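Clothes drop-off moves to Fostach Street, and yes, they take the wrinkly stuff now

I walked past the old Skurkora building this morning and the lights were on for the first time in I don't know how long, so of course I stuck my head in. Good thing I did! The Layug clothing exchange is moving in there, starting in January, and the place already smells like fresh paint and coffee.

If you've only ever used the exchange in the church basement, you know the drill. You go down those steep stairs with a bag in each arm, you wait behind somebody going through every single pair of kids' snow pants, and you come back up with more than you brought. (Guilty.) The new space is all on one floor, right off the sidewalk, with a ramp at the side door and parking behind the bakery. I can't tell you how happy my knees are.

Madhu Bajpai, who has run the exchange for as long as I've been going, was up a ladder when I came in, but she waved me over and we talked while she hung a curtain rod for the fitting rooms. There will be two of them, with actual mirrors. She told me the exchange passed along 1,897 pieces of clothing last year, and that the basement was stuffed so full by fall that they had to turn bags away, which she hated doing.

The rent is 600 dollars a month, and that was the part I was nosy about. Fenum, the hardware store across the street, is covering the first winter, and after that the exchange hopes to pay its own way with a small members' fee. Nothing is settled on the fee yet. Madhu said she'd like to keep it low enough that people don't have to think about it, and that anyone who can't pay still gets in, same as always.

Hours are going to be longer too. Doors open at 10 in the morning and close at 6, with a later evening once a month for those of us who work. The limit on drop-offs stays put at 45 pieces per household per visit. Coats and boots are what they need most at the moment, plus bigger sizes in pretty much everything. They have plenty of baby clothes, so hang on to those until spring if you have room.

They could also use hangers, the sturdier the better, and a couple of clothing racks. I have one in my garage that's holding up a broken lamp and some garden hose, so that's going over this weekend.

The sorting rules are changing a little, and I think for the better. In the basement everything had to come in pressed and folded, and I know people who skipped donating because they couldn't face the ironing. From now on clean is enough, and a few creases are fine. Before you bag something, just lay it out flat on a table like the dusty-pink piece in the photo, with its shallow wrinkles and one end folded over so the hem shows, and check the seams and the cloth for holes or stains. Small repairs can go in a separate bag marked "mending," and Madhu will find somebody with a needle. 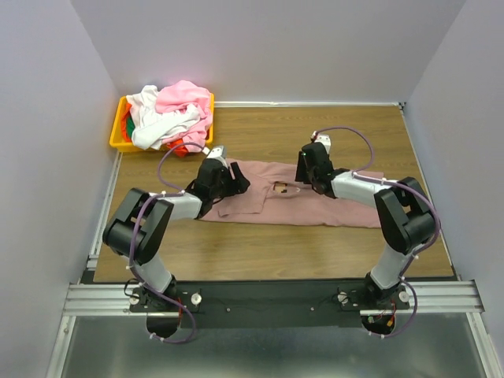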